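Clordale Winter Lantern Parade Kit: a review
by Funmilayo Lawal
December 16, 2022

If you grew up in Enport like I did, you know the lantern walk is the real start of the holidays. Forget the tree in the square. Until the whole town has gone down the hill to the water with something glowing on a stick, it's just cold out. My grandmother made ours from rice paper and willow, and I have her patience for exactly none of it, so this year I ordered the Clordale kit and I am so glad I did!

It comes flat in a box with pre-cut ribs, a roll of tissue, glue, a battery light and a carrying pole. I built the star first (there's also a fish and a plain globe) and had it standing by bedtime. The ribs click together with a nice firm snap, and the tissue is tougher than it looks. I put my thumb straight into one panel and it just stretched. My nephew Bashir did the fish by himself, with the tail on upside down, and I think it looks better his way.
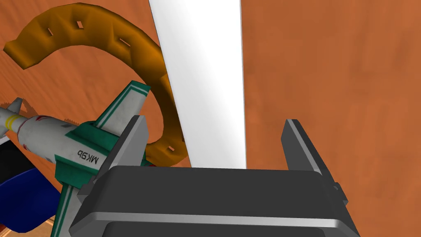 The light is the best part. It has a slow flicker setting that looks so much like a candle that my neighbor asked if I wasn't worried about the paper. I ran it for three evenings before the walk and it was still going strong all the way down Clascombe Street and back, in a wind that took out several of the homemade ones.

Now the grumbles, because there are a couple. The glue is awful. It strings everywhere and smells like a school hallway, so use your own. The instructions skip from step four to step six, and you have to work out for yourself that the hanging loop goes in before the top panel is closed (I had to peel mine open again). And the pole is short! Fine for a kid, but in a crowd of about 300 people I wanted mine up high where my mother could spot it from her porch.

I still loved it. It packs flat again afterward if you're gentle with the tissue, and refill sheets are sold separately in red, gold and a really pretty deep blue. I've already got the blue put away for next year, and Bashir wants to try the globe as a moon.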